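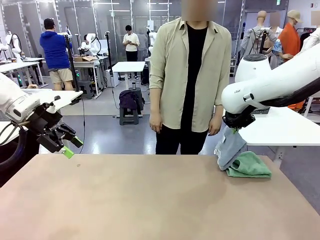 The right gripper holding a gray cloth over a green towel.

Feston fingertip set for two-arm cloth work: review

Towels are a good way to find out what is wrong with a gripper. A folded hem is thin and slides easily, and the layers underneath tend to come along when you only want the top one. We bought the Feston set for our towel and cloth demonstrations and used it through January, with operators guiding both arms and every attempt saved as a training example.

The set covers four fingers, enough for two grippers, and costs $472. Swapping the old tips out took most of a morning. The instructions are two pages long and the second page is only a drawing. Check the torque value before you start, as it's printed in very small type under the drawing.

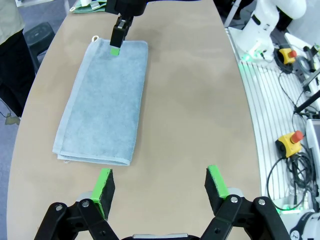

Reviewed by the Nondcombe bench team | Filed under: Grippers and fingertips

Grip on a single edge is the best thing about these tips. An operator can come down on a towel just below the hem, close slowly, and usually get only the layer they wanted. With our previous Layug tips the same move often picked up the whole stack, and the operator had to let go and try again. Retries are not useless as data, but we were getting far too many of them.

The bright green also helps. On the wrist view it is easy to tell where the finger ends and the cloth begins, and the people who check our recordings said they could judge a grasp sooner. I would be careful with green fabric, though. Against a green towel the tip is harder to pick out, and we marked several examples as unclear for that reason.

Over the month we recorded 1,957 attempts and kept 1,445. Most of the ones we dropped had nothing to do with the fingertips: the operator started before the cloth was laid out, or one arm drifted into the other arm's view. We label in Plinex, which let us tag the grasp type on each attempt. If you use something else, set up those tags before you record. Adding them later is slow work.

Wear is the weak point. The pads on the right gripper began to lose their bite well before the left pair, probably because our operators favor that side for the first lift. Replacement pads are sold only in fours, so you pay for two you may not need yet. Loose threads also catch at the edge of the pad — we now wipe all four tips at every break.

We did not try them on anything heavier than a bath towel. For stiff items such as small boxes we would stay with the Layug tips, which are flatter and easier to line up.

Good: clean single-layer grasps, easy to see on the wrist camera.
Less good: uneven wear, pads sold in fours, thin instructions.
We have ordered a second set for the other table.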